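Sweeping Up Without Losing Your Mind

Posted August 24, 2022 in Floors & Corners

I have swept the same kitchen for 22 years and I only got good at it recently, which tells you something about how much thought I used to put into it. My sister-in-law Valentina Sepúlveda watched me chase a line of flour across the tile last Thanksgiving (you know the line, the one that gets thinner and thinner and never goes away) and she finally took the broom out of my hands. So a lot of this is hers, and the rest I picked up the hard way.

Start at the walls and work in. I used to start in the middle where the mess was, and then I'd do the edges and cover the middle with crumbs all over again!

Short strokes. Keep the bristles on the floor the whole time and pull toward you. If you flick at the end of the stroke, the light stuff goes airborne and lands on the baseboards.

For the flour line, wet a paper towel, wring it out hard, fold it and wipe along the line once. Done. You can also dampen the lip of the dustpan a little, but dry it afterward or you'll have paste in there by the weekend.

Pet hair is its own thing. A rubber broom beats bristles every time, and a dish glove works on stairs. Pull in one direction and the hair rolls up into a sort of sad little sausage you can pick up with two fingers.

Wash the broom! I do mine every October before the holiday baking and again in spring. Warm water, a squirt of dish soap, swish it in the bucket, comb out the fuzz with an old fork, rinse, then hang it bristles down until it's dry. Never stand a broom on its bristles in the closet. They bend, they stay bent, and then you're sweeping with a hockey stick.

Broken glass: shoes on, pets out. Pick up the big pieces with gloves, sweep the rest slowly, then press a slice of sandwich bread over the spot for the slivers. Wrap everything in newspaper before it goes in the trash. Don't use the vacuum unless you like buying vacuums.

Now, long handles. I held out for ages since my little hand pan was perfectly fine, and then my back had other ideas. If you're shopping, pick something bright so you can find it in the garage, and get one with sides deep enough that bulky trash like candy wrappers and balled-up foil doesn't tumble out on the walk to the can. 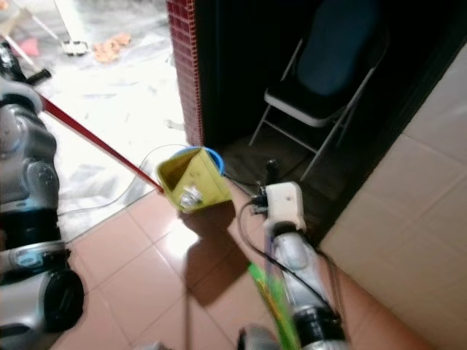

Long red handle, yellow pan or bucket, crumpled silvery stuff inside.

Empty the pan every time, by the way, even if there's hardly anything in it. I used to let it build up and then somebody would kick it over.

One more from my neighbor Pylyp Skoryk, who keeps a much cleaner garage than I do: put a strip of masking tape on the floor where two rooms meet, sticky side up, while you sweep the dusty side. It grabs whatever tries to cross over. Peel it up when you're finished and toss it. I was skeptical, but I've used it in the laundry room twice now and I'm sold.

Next time I'm doing grout, so send me your grout questions.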